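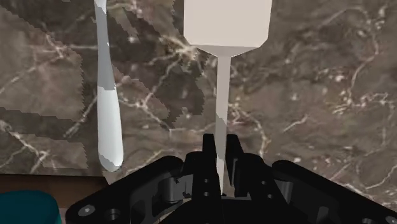

Why Does Bread Get Holes In It?

Hi, I'm Jui-lin, and I eat way too much toast. Have you ever looked really closely at a slice and wondered who made all those little holes?

Yeast did! Yeast is alive, but each bit is so small you'd need a microscope to see it. It munches on sugars in the dough and lets out a gas called carbon dioxide (yep, the same gas you breathe out). The stretchy dough traps the gas, and up it puffs like a bunch of tiny balloons.

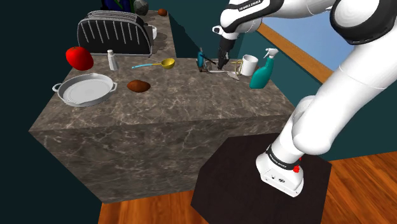 Yeast likes to be cozy. If your kitchen is chilly it just gets slow and sleepy, so my dough can take up to 2 hours to rise in April. I look for a warm spot for the bowl. If your counter turns a corner, like the L-shaped one in the picture, try both sides and see which is warmer!

Then comes the oven. The gas swells up even more, the yeast dies, and the dough sets firm around the bubbles. Those are your holes!

People have been baking puffy bread for more than 3000 years. My friend Walid likes his with jam.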